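Chapter 11. Trying Out Grippers

Start with the object, not the catalogue. Most people get this backwards — they buy a hand, then go looking for things it can hold. In this chapter: baskets. Cheap, light, slotted, awkward. A slot will catch a fingertip that a flat wall lets slide past, so two hands with the same rated force can score very differently.

Keep the table plain and the bench wide. Leave plants and bins at the back if you must, but write down where they stand.
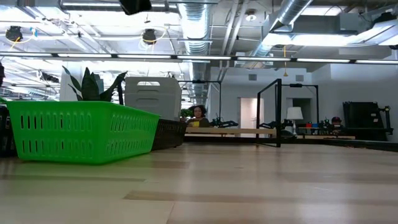
11.1 What the fingers see

Two hands get compared, the Tralus and the Fallitz. Same arm, same controller, 20 tries each per basket pose. Poses: upright, tipped, overlapping. Log every try, including the dull ones. A wrist camera helps alot with tipped baskets, where the rim is no longer the obvious place to grip. Before closing, check both fingertips are in view and the gap between them is clear.
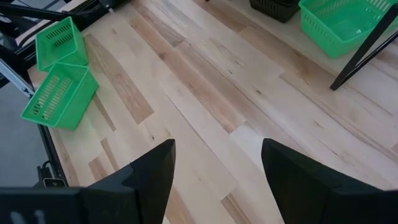 Chapter by Ritva Juntunen, Govstead

Our own log ran to 219 tries before we trusted the diffrence between the hands. More than 40 went in the bin, mostly bad notes. Wrong pose written down, no finger width, that sort of thing. So, notes first. Section 11.2 gives the sheet we use now, then the Masilela scoring method.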